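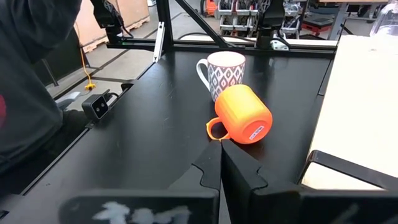
Fig. 8. Orange plastic mug on its side, with the patterned mug standing behind it.

8. Setting Out the Mugs and the Pitcher

By now the table should be standing level and you've wiped it down as described in section 7, so we come to the part most people enjoy, which is putting the drinkware out. Please read all the way through once before you start. It takes a few minutes, and it will save you carrying everything back to the kitchen when you find the pitcher has ended up at the wrong end (we have all done that at Kaltby, some of us more than once).

You will need:
The orange plastic mugs
The white mugs with the gray diamond pattern
The glass pitcher
Two dry dish towels, one for the tabletop and one for the glass

8.1 Checking and placing the mugs

1. Spread one towel at the end of the table nearest you and set the mugs on it. Don't stack them yet, even if they look like they would stack nicely.

2. Lay each plastic mug gently on its side so that you can see the base. If there is a sticker on it, leave it where it is. We use the stickers to tell which cupboard a mug goes back to, and once one has been picked off it is a real nuisance to work out where that mug belongs.

3. Run a finger around the rim and along the inside of the handle. Put aside anything with a rough spot or a crack.

4. Do the same with the ceramic mugs, but keep these upright. Look inside as well – tea stains show up quickly on a plain white interior, and a little baking soda on a damp cloth will usually take care of them.

5. Set the mugs in their rows with all the handles pointing the same way. Left is the custom here, but if most of your guests reach from the other side, turn them around.

CAUTION: Leave a finger's width between ceramic and plastic. A plastic mug that tips over can roll, and a ceramic mug near the edge may not survive the bump.

Note: The black tabletop shows every bit of dust and every old scuff. Dust will come off with the dry towel. Scuffs won't, so please don't go after them with a scouring pad!

8.2 Placing the pitcher
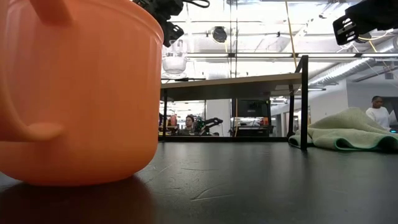 Fig. 9. Orange plastic up close, with the glass pitcher on the gray shelf behind.

1. Put the pitcher up on the gray shelf while it is still empty. Hold it by the body with both hands.

2. Turn it so the spout faces away from the mugs.

3. Polish the outside with the second towel. Clear glass picks up fingerprints wonderfully well, so do this last.

4. When people start to arrive, bring the pitcher down to the table to fill it, and pour from there. A full pitcher is heavier than you expect, and the shelf is a bit high for pouring if you are not tall.

CAUTION: Cold or lukewarm drinks only in the glass pitcher. For hot tea, use the Skoden flask from section 9.

If a mug is missing or broken, write it on the sheet inside the cupboard door. Pornthip Rungrueang orders replacements every January, and Valdir Assunção keeps a few spare mugs in room 52 for anything that can't wait that long.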